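The Night Bus to Flirkgate

Rodica Roman had wanted to see the Flirkgate lights since she was six, and now she was sixty-eight and the bus was late, and she did not mind one bit! The depot at Kragh had a heater that ticked and a bench with a view of the snow, and she had a thermos and a bag of walnuts and her good hat.

"Forty minutes," said the man behind the ticket window. He had said this before.

"Wonderful," said Rodica.

He looked up. His badge said Horațiu Marinescu, and his mustache had gone white in the middle and stayed black at both ends, like a badger.

"Most people complain," he said.

"Most people have been before! I've been saving this up. Do you know what the lights look like?"

"Green, mostly. Sometimes they go up like a curtain. My brother says he saw red once, but my brother also says he caught a pike as long as a door."

Rodica laughed out loud and offered him walnuts through the slot. He took three, thought about it, and took another.

The lights came over Flirkgate in January, when the lake froze all the way across and the wind dropped. Her father had gone once, before she was born, when he drove a salt truck for Erar. He used to tell it at bedtime, always in the same order: the truck going quiet, the walk out on the ice, the old woman who gave him soup from a bucket, and then the sky. He never got the sky right. He would wave his arms around and make a whooshing sound and say, "Well, you'd have to be there," and turn off the lamp. Her whole childhood had that whoosh in it.

And then there had been school, and the sewing shop, and the twins, and Emil's back, and the twins' twins (what a family!), and every January something stood in the way. A burst pipe. A christening. One year she had made it as far as this very bench and the road had closed in front of her.

"What's different this year?" Horațiu asked.

"I didn't tell anybody I was going," said Rodica.

The bus came in with its wipers squealing. It was a lovely old thing, blue up to the windows and cream above, with TEKORA LINES painted on the side in letters that somebody had touched up by hand. The driver was a girl in a red scarf who took the mountain bends singing. Rodica sat right behind her and learned two of the songs. There were 11 stops on the card by the door and they skipped nearly all of them, because who gets off at a quarry in the dark? Once a fox ran along in the headlights for a good long stretch before it remembered it could turn.

At the top of the pass the driver stopped and switched everything off.

"I always do this," she said. "Just for a minute. Is it all right with you?"

It was very much all right. The stars were so thick that Rodica had to hold on to the seat rail. There were four of them on the bus by then, and the boy in the back, who had been kicking his heels since Kragh, did not kick once. Someone's stomach growled and they all giggled like children in church.

Then down, down, through the spruces, with her ears popping, and the lake opened out below them, white and enormous. Rodica pressed her nose to the glass. Her breath fogged it and she rubbed it clean with her glove and fogged it again right away.

Flirkgate had one street and one inn, and the inn had its door propped open to let the heat out. Inside, it was a zoo. People had come from everywhere! There were skiers in their socks, and a bride, a real one, with a parka over her dress. The landlady was a broad woman named Dorte who kissed Rodica on both cheeks as if she had been expected since morning.

"Sit, sit! The sky won't start until it's good and ready. You play cards?"

"Badly," said Rodica.

"Perfect, so does everyone."

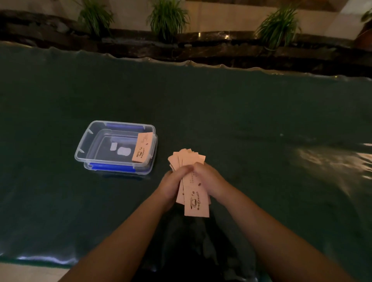 The game at Flirkgate is called Widow, and as far as Rodica could tell it had been made up by people who were waiting for the sky and had run out of things to say. You collected, you swapped, you lied about what you had, and if you were caught lying you went outside and reported on the weather. The deck had been lost years ago, so they played with pale pink paper cards, each player holding a fat fan of them over the dark green table. Rodica's front one had a small steaming coffee cup printed on it in black, with little beans scattered near it and the word COFFEE running up beside the cup. It was worth forty points, according to Dorte, or nothing at all, according to the bride.

"Nothing!" cried the bride. "It was nothing last winter!"

"Last winter you were losing," said Dorte.

Rodica played it with a slap. She claimed she had two more just like it, which was a terrible lie, and the whole table roared and pointed to the door.

So out she went, hat on, coat flapping, to report on the weather. The cold took hold of her teeth. The street was empty and she walked to the end of it, where the boats were pulled up and turned over for the winter, and a bit farther, onto the ice, to where the inn's noise was only a hum behind her.

There was a smudge over the far shore. She took it for cloud. Then it leaned, and it had an edge, and the edge was green, and it ran the whole length of the lake faster than any truck could ever go. It folded over itself and came down right above her head in long, soft bars. The ice had turned green too. So had her gloves!

She ought to have gone back at once and told them. She knew the rules. But she stood there with her mouth open, and her arms lifted up all by themselves, and she started to wave them around, slowly at first and then wildly, an old woman in a good hat, by herself on a frozen lake.

"Whoosh," said Rodica. "Oh, Papa. Whoosh!"

Behind her the inn door banged, and someone shouted to ask what the weather was doing.

"You'd have to be here!" she yelled back, and they all came running, the bride in front, holding up her skirts.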